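Household Sorting and Storage
Unit 3: Small Personal Items
Instructor: Yolanda Bermúdez

Reading for Saturday: Sotomayor handout, first two pages.

Jewelry and watches usually get stored together, and they shouldn't be sorted in the place where they are kept. Move everything to a wide, soft surface first. A bed with a blanket on it works well. Beads don't roll far on fleece, and a dropped buckle won't get scratched.

Take out the single pieces before you touch the strands. A watch strap with a buckle is a good one to start with. The prong can catch on stringing cord.

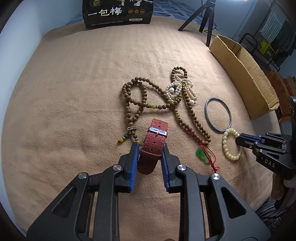

Long bead strings come next. Find the charm or tassel and work away from it, one loop at a time. Do not pull on a knot of beads. If a strand has been tangled for 9 months, 3 more minutes will not hurt.

Sorting order for the lab:
1. Straps and anything with a buckle
2. Long strands
3. Bangles
4. Pearls and stretch bracelets

For a temporary container, use a plain cardboard box, low enough to reach into with both hands. Removing the flaps helps. Tape on the inside should be pressed flat, sticky side down.
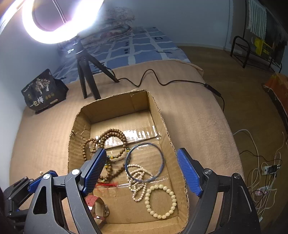 Pearls go in last and come out first. Keep them from rubbing against metal or wooden beads for any length of time. A soft pouch is enough.

Lab time is 40 minutes. Work in pairs. Dinesh Shakya has the pouches and labels. Write-ups are one page, due at the start of the next class.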